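4. Setting up hearing alerts in Gukent

The sales page says Gukent will "follow any case from charge to sentence". Treat that as a hope. It reads the daily lists that courts publish, compares them with the names and case numbers you typed in, and sends an email when two strings match. If a list is late or wrong, your alert will be late or wrong too.

Read section 3 (accounts and passwords) first. You need a working login and at least one case number.

4.1 Adding a case

1. Log in and open Cases, then New.
2. Type the case number exactly as it is printed on the charge sheet or summons, including any letters at the front. Gukent claims to correct spaces and dashes. It corrected some of ours and mangled others, so type them properly.
3. Enter the defendant's surname in the second box. Leave the first name out for now.
4. Pick the court from the drop-down. Dusemcombe appears twice. Use the entry with "Crown" after it for trials and sentencing and the plain one for first hearings.
5. Press Save, then open the case again and check that the number survived.

Note: the green tick beside a saved case means the record has been stored. It doesn't mean the case exists. We saved a made-up number as a test and got a green tick for that as well.

4.2 Choosing what to be told

6. Open the Alerts tab. Everything is switched on to begin with, and you will regret leaving it that way.
7. Switch off "Related matters". The makers describe this as intelligent matching. On our Murgate account it sent 136 alerts in its first week, nearly all of them for other people with the same surname.
8. Leave on "Listed", "Moved" and "Adjourned".
9. Set "Result" to Manual.
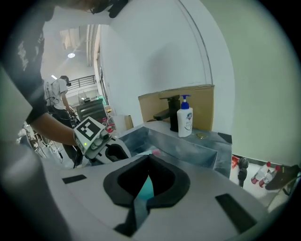 10. Under Delivery, choose Email. Text messages are offered, but they leave out the courtroom and the start time, and you will want both.
11. Press Send test. If nothing comes within ten minutes, look in your junk folder before you ring anyone.

Caution: never report a verdict or a sentence from a Gukent alert alone. The Result field is filled in from list entries, and "disposed of" on a list may mean a conviction, an acquittal, or a case that was dropped or sent somewhere else. Ring the court office or be in the room.

4.3 Importing a batch

Only do this if you have more cases than you can bear to type.

12. Download the blank spreadsheet from Import. Don't rename the columns.
13. Fill in one case per row. The stated limit is 3,000 rows. Ours stopped at 1,530 with no error message and a cheerful "Import complete", so split large files and compare the totals yourself.
14. Upload, wait, and open the log. Rows marked "Skipped" have to be added by hand, as in 4.1.
15. Open a handful of cases from the bottom of your spreadsheet. If the last ones are missing, the import stopped early.

Note: dates must be written day first. If the day is 12 or lower and you get it the wrong way round, Gukent will accept it without complaint and you will be waiting for a hearing that has already been held.

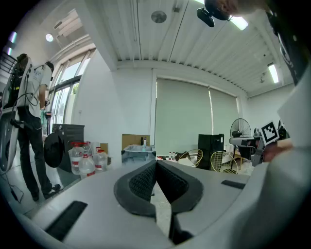
Fig. 4b. Grey hand-held gripper, with another behind it carrying a square black-and-white marker.

4.4 Restricted cases

16. If a judge has made an order restricting what can be published, tick Restricted on the case page and write the terms in the Notes box.
17. Check who else can see the case, under Sharing.

Caution: the Restricted box puts a red border round the page. That is all we could get it to do. Anyone on your account can still read, print and forward the details. Keep a paper record of every order and make sure whoever is writing the story has seen it.

4.5 When an alert doesn't arrive

Look at the court's own list first. If the case is there and Gukent missed it, compare the two case numbers character by character. Then try the surname with and without its prefix: Van der Linden, for one, is listed under V in some courts and L in others. The help pages suggest clearing your browser's history, and we have yet to see that make any difference.

Go on to section 5, Exporting and deleting cases.

Last checked 31/03/2019 by Elżbieta Wieczorek

Comments

Tin-yau Mak: Step 13 matches what I got. Support told me it was my spreadsheet. Same file in two halves went in fine.

Annelies Van der Linden: I see I have become a worked example. It's V at Dusemcombe, by the way.

Yao-tsung Yang: Does the Manual setting stick for you? Mine went back to Automatic after the last update and I only noticed in the middle of a trial.

Elisa Benedetti: @Yao-tsung, same for me. I check it every Monday now. The printed manual is 86 pages and has one line on it.

Contact: use the form on the Help page | © Hung Court Reporting Guides | Back to top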